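Oiling wooden knife handles – what do you all use?
Kitchen & Table forum > Care and Repair

leonilde_a
Jun 25, 2020
Hello everyone, longtime reader and very occasional poster. My aunt Judite Macedo passed her everyday cutlery on to me in January, when she moved in with my cousin, and I have been using it at every meal (she'd be cross if I put it in a drawer and saved it for company). The forks and spoons are steel all the way through and need nothing from me. The table knives have wooden handles, and those are the ones I'm fretting over. They've gone a bit dry to the touch, and one of them has a hairline gap up by the metal that I don't remember being there in the spring.

I wash them by hand, always have, and dry them with a towel right away. What I haven't done is oil them, and now I'm reading three different things in three different places. Mineral oil, walnut oil, beeswax, leave them alone. I would love to hear from people who eat with theirs every day and don't just look at them!

CliveStockdale
Welcome out of the shadows! Food-grade mineral oil, the plain kind from the drugstore. Wipe it on, leave it overnight, wipe off what hasn't soaked in, and do it again when the wood starts to look thirsty. I have a set I bought at an estate sale when my kids were small, and they have had nothing else in all that time. I do mine at the kitchen table with the radio on and I rather look forward to it.

skusora_fan
I'm going to disagree with Clive, with affection. Mineral oil never hardens, so it washes right back out again and you're forever topping it up. Pure tung oil takes longer – three thin coats, a good few days between them, and then a month of patience before you use them – but after that you can leave them be for a year or more. Make sure the can says pure, as plenty of "tung oil finish" has other things mixed in.

CliveStockdale
A month without table knives! What am I supposed to butter my toast with?

skusora_fan
A spoon, Clive, like the rest of us did in college.

goncalo_b
I'm somewhere between the two of you. I melt one part beeswax into four parts mineral oil in a jar set in a pan of warm water, and rub it in with an old T-shirt. It sits on the surface a little longer than oil alone and it smells lovely. My wife's father, Salvador Falcão, taught me that one, and he used it on his garden tools as well, and on a bread board that I believe is older than I am.

Before you oil anything, though, have a good look at where the wood meets the steel. That's the spot that matters most.
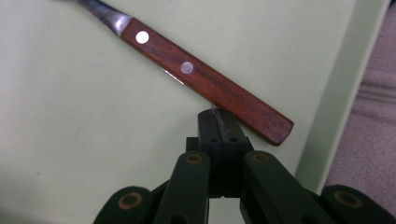 Table knife with a wooden handle, the join is up toward the top.

If the gap is only a hairline, let the knife dry for a couple of days before you do anything to it. If the handle moves at all when you twist it gently, it wants glue first and oil second, as glue won't hold on oily wood.

leonilde_a
Thank you, that's the piece I was missing. I just went and twisted it (gently!) and nothing moves, so I think I'm in the clear. Does it matter if the wood is a little rough? A couple of the handles feel almost fuzzy.

goncalo_b
That's just raised grain. A light rub along the length with very fine steel wool, wipe off the dust, then oil.

CliveStockdale
Fine sandpaper works too. Keep it well away from the blade or you'll scratch it, ask me how I know.

skusora_fan
I'd skip the steel wool. Little bits of it get left behind in the grain and can leave rust specks. 400 grit paper and a light hand for me.

goncalo_b
Fair point, I've had that happen on oak. Paper it is.

leonilde_a
All right, I'm going to try Gonçalo's wax on two of them and plain mineral oil on two more, and see which I like by the end of summer. Sorry, skusora_fan, I can't go a month without them either. Does the wax keep all right in the cupboard, or should it go in the fridge?

goncalo_b
Cupboard is fine, with the lid on tight. Mine lives next to the olive oil, so do put a label on it.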